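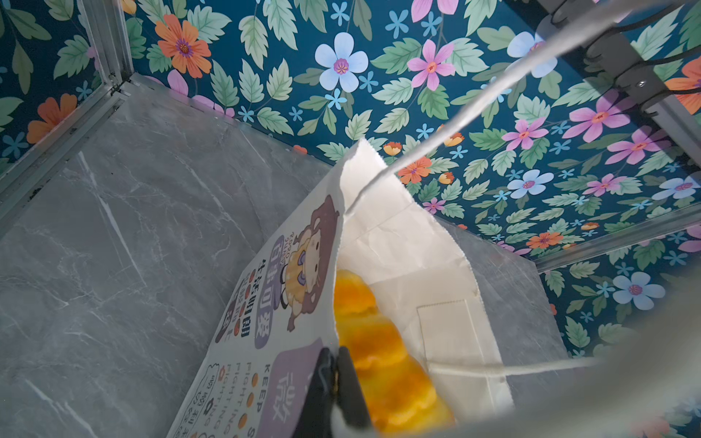 Section 4. Teaching a pick-up by remote control

Okay, this is the section I get the most mail about, so I rewrote it from scratch in June. It covers teaching the arm to grab a paper bag by its top edge and lift it, with you driving from the hand controller. I'm assuming you've already done the homing routine in Section 2 and that the wrist camera shows up in Natance (our recording program). If the preview window is black, go back and sort that out first.

4.1 What you need

A bag with something light in it. Pastries are great — they weigh next to nothing, they shift around a little when the bag tips, and you get to eat the spares.
The hand controller, charged.
A clear stretch of floor panel under the arm, bigger than you think you need.
A folder on the drive for the takes. I name mine by the object and my initials, but suit yourself.

4.2 Setting up

1. Stand the bag on the panel with the mouth open. Turn it a bit from where you had it last time. I used to put mine in exactly the same spot for every take, and the arm learned that spot beautifully and nothing else!

2. Open Natance and pick New Task, then Remote. Type the task name the way you'd say it to a person. "Lift the bag by its edge" is plenty.

3. Set the grip limit to 3. The scale goes way past that, and paper doesn't need it. At 5 the fingers leave a hard crease and the next take starts with a bag that folds in a new place.

4. Check the camera view with the fingers closed and again with them open. You'll always have a finger or two poking into the picture, and a close one will be blurry. Leave the camera alone, that's normal. What you do want is a view of the spot where the finger meets the paper.

Caution: Look at where your cables hang before you start. A thin cable drooping across the mouth of the bag can snag on the rim when you lift. If it's in the way, stop the arm and clip the cable higher up. Don't reach in while the arm is live.

4.3 Recording a take

5. Squeeze the left trigger to wake the arm. You'll hear a click from the brake.

6. Bring the gripper down slowly, fingers open, so that one finger goes inside the rim and the other stays outside. Printed bags are a help, because the artwork gives you something to steer by. I watch one word or one corner of a label and keep it in the same part of the view as I come down.

7. Close gently. Grab near the fold at the opening, where there's more paper to hold. If you pinch a single thin layer out in the middle it tears, and then you're picking up breakfast off the floor panel.

8. Lift a little and pause. The bag is going to tilt. Let it! Count to three in your head, then carry on with the lift.

9. Lower the bag, open the fingers, back off, and press Save. If you fumbled, press Discard instead. A slow take is fine, but a take where you bumped the wall and recovered will teach the arm to bump the wall.

Note: Jayson Rivera drives much faster than I do and his takes work too. Just don't mix a very fast driver and a very slow one in the same batch. Janelle Quiambao and I tried it on the Rebelo arm and got a robot that couldn't make up its mind halfway down.

4.4 Checking your takes

10. Play each one back at double speed and look only at the fingers. You're checking for slips along the edge, and for any moment where the contact point goes out of view.

11. Look at the frame count at the bottom of the window. A good bag lift of mine came out at 1,916 frames, pause included. Yours will differ, but if one take is twice as long as its neighbors, watch it again before you keep it.

12. Select the keepers and press Send to Training. Leave the program open until the bar fills up. Closing the lid on your laptop counts as closing the program (ask me how I know).

If the bar stops partway, unplug the drive, plug it back in, and press Resume. Your takes are safe, they're saved before the upload starts. Teaching by hand, with the brakes off and you moving the wrist yourself, is in Section 5.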